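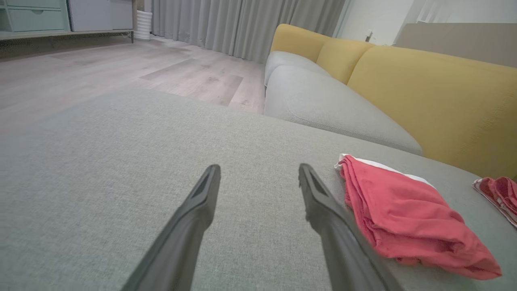 View from the wrist: gripper open over the sofa, red cloth off to the right.

1/ I've been doing paid demo work for a home robot project since August and I have opinions. Long thread. Mute me if you still believe the launch videos.

2/ The job: there's a controller in my hand, the arm copies what I do, and everything gets recorded. I pick up laundry off a sofa and fold it. Then I mess it up and do it again. The recordings go to a team at Wudico, who train a model on them, and the model is supposed to fold laundry on its own some day.

3/ My count as of last night is 1747 episodes. One episode is one try at one task, start to finish. I know the number because they pay by the episode and I check their math.

4/ So when Bralora puts out a clip saying their robot "learned to tidy a living room by watching people," please read the word "watching" slowly. Somebody sat there and drove the thing, over and over, in a living room a lot like the one in the clip.

5/ I'm not saying it's fake. Teaching by demonstration works, up to a point. I've seen a policy trained on my own data pick up a shirt and it gave me a funny feeling, like hearing my voice on an answering machine. My problem is with how far people stretch it.

6/ Look at the photo again. Two hard fingers that come to narrow tips, and a soft bunched-up cloth. You have two hands with skin on them and you'd still fumble a fitted sheet. From the wrist camera I can't feel a thing. I go by how the creases move.

7/ First week, I grabbed the sofa. A lot. The seat fabric bunches up between the tips and looks exactly like a successful grasp until you lift and nothing comes with you. On gray cloth over a gray seat I still do it. Red is easy mode.

8/ Which brings me to my main gripe. Guess which color shows up in the good demos.

9/ The instructions we got (a PDF, 38 pages, half of it about logging in) say to "vary the scene naturally." In practice you're paid by the episode, so you toss the shirt in the spot where you know you can grab it. I did it too. I'd get a nice rhythm going, and that rhythm is now in the training set pretending to be the real world.

10/ I asked if anybody checks for this. The answer was that the model "will generalize with scale." Okay. Scale of what? A thousand more shirts in my favorite spot?

11/ Then there are the failed tries. We were told to throw out any episode where we dropped the cloth. I tossed 179 before I started asking why. So the robot sees a person who never drops anything, and then it drops something, and it has no clue what comes next. It just keeps folding air. I have watched it fold air for a full minute.

12/ To be fair, that rule changed. Now we keep the drops as long as we recover. Those are my best episodes and I'll stand by them. Ugly, slow, two or three grabs to get a corner. If I were buying data I'd pay double for the ugly ones. They pay the same.

13/ Someone always replies "just guide the arm by hand instead of using remote." I've done that too, on a Bruson arm, where you hold the wrist and drag it through the motion. It's nicer for your brain. You feel the weight and you stop overshooting.

14/ But your shoulder is cooked after an hour, and your own arm keeps wandering into the camera view. You end up standing like a flamingo to stay out of the shot. Good for wiping a table. For laundry I'll take the remote.

15/ The remote has lag. It's small, and they'll tell you it's too small to matter. It matters at the exact moment the tips close, so everybody on the crew learned the same little pause before a grasp. Wait, wait, close.

16/ The trained robot does the pause! It has no lag. It has no reason to wait. It copied our bad habit perfectly and a guy in a demo video called it "deliberate, almost thoughtful motion." I about fell off my chair.

17/ Numbers, since people keep asking me for them. Last test I sat in on, same sofa, same shirts, it did fine. Then they ran the Naidu set, which is just clothes the model hasn't seen, in a different room. It got 11 clean folds the whole afternoon. Guess which of those two tests ended up in the slide deck.

18/ "But it'll get better." Probably! I'd bet on it getting better. I wouldn't bet on the date they print on the website, and I wouldn't put down a deposit. If the company won't say how many hours of human driving went into a task, assume it's a lot and assume it was that one task.

19/ Stuff I'd ask before believing any folding video. Was a person driving? Is it sped up? How many takes? Whose room is it, and did the robot train in that room? You'll get a straight answer on the speed, usually, because it's printed in the corner in tiny type. The rest goes quiet.

20/ And if you run one of these projects: pay by the hour. You'll get fewer episodes and much weirder ones. Let people throw the shirt behind the cushion. Let them try the dark socks. Right now you're paying me to be boring and I'm very good at it.

21/ A few replies asking if I'm worried about training my own replacement. I fold shirts through a joystick for money. At home my clean laundry lives on a chair. Replace me, please.

22/ Also yes, the job is still open to new people as far as I know, and no, I can't get you in. Bring a wrist brace. Ask which version of the instructions you're on, the older one still has the rule about tossing drops.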